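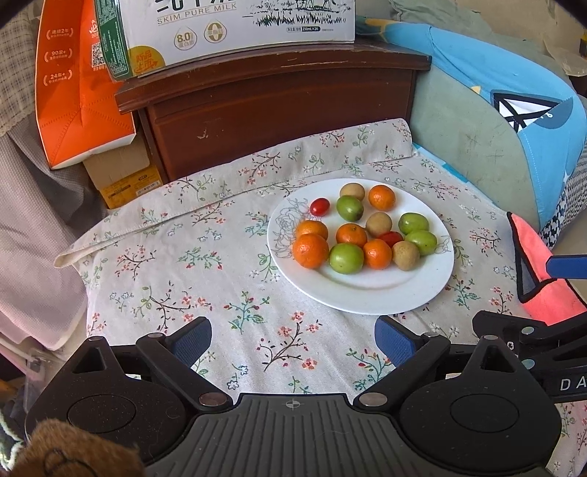 Chamado 294
Produto: garra manual Arano, kit para montagem
Categoria: mecânica / sincronismo dos dedos
Aberto em: 16/11/21
Status: resolvido, em observação

Relato inicial

Garra montada em casa a partir do kit, com câmera presa ao corpo. Ao acionar o gatilho devagar, o dedo esquerdo começa a fechar depois do direito. As almofadas azuis se encontram fora do centro, deslocadas para a direita. Com gatilho rápido o desvio quase some. Sem carga o defeito é intermitente; com objeto entre os dedos, repete sempre.

Consequência prática: objetos redondos e lisos giram e escapam. Nos testes uso um prato de frutas sobre a toalha da mesa. Com as tangerinas a casca segura um pouco e dá para levantar. Com as jujubas e os tomates-cereja a falha é quase certa.

Já verificado antes de abrir o chamado:
- almofadas coladas na posição do gabarito, sem rebarba
- curso do gatilho completo, sem toque na carcaça
- mola de retorno do lote de maio, comprimento conforme a folha do kit
- registro do encoder gravado durante o fechamento, anexo em CSV

Resposta do suporte (Bronevska)

O registro mostra patamar no início do curso e depois salto na leitura, padrão típico de atrito estático em um pivô. Favor soltar a barra de acoplamento e mover cada dedo separadamente. Informar se algum deles para sozinho no meio do curso. Informar também se as buchas são as originais ou as da Bodnár, porque a tolerância do furo é diferente.

Retorno

Buchas Bodnár, compradas à parte. Barra solta: dedo direito livre em todo o curso. Dedo esquerdo prende perto da posição aberta e depois corre normal. Afrouxei o parafuso do pivô externo esquerdo um quarto de volta e o ponto duro desapareceu, mas surgiu folga lateral na ponta.

Resposta do suporte

Não operar com o parafuso frouxo. A folga aparece na câmera como vibração e invalida a calibração de abertura. Desmontar o pivô, medir a bucha montada no braço e passar alargador se o furo tiver fechado na prensagem. Remontar com arruela fina e trava-rosca de baixa resistência.

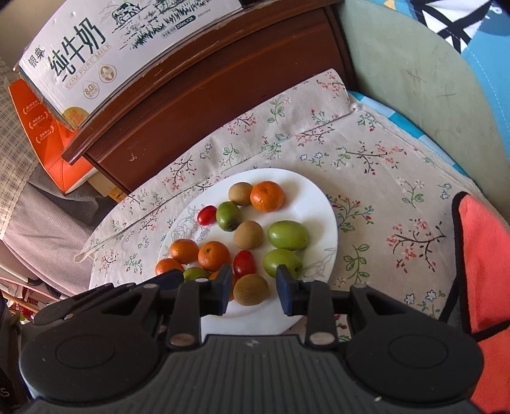 Retorno

O furo da bucha tinha fechado na prensagem. Passei o alargador à mão, limpei e remontei com a arruela. Não apliquei graxa. Com a barra recolocada, os dois dedos partem juntos também no gatilho lento.

Ensaio de bancada: 840 ciclos em vazio, sem ponto duro. Depois, 10 pegadas seguidas na mesma jujuba, com 2 escapes, ambos com o fruto pego muito perto da ponta das almofadas. Antes do reparo não consegui completar uma série. Falta repetir com os frutos castanhos, que são mais ásperos e servem pouco para comparar.

Pendências
- refazer o zero do encoder após a cura da trava-rosca
- conferir a bucha do lado direito, que é do mesmo pacote
- corrigir a folha de montagem: o grupo de Zanderville usa as mesmas buchas e o texto atual não prevê alargador

Suporte: item da folha de montagem encaminhado para revisão. Manter o chamado em observação até o envio do novo registro do encoder.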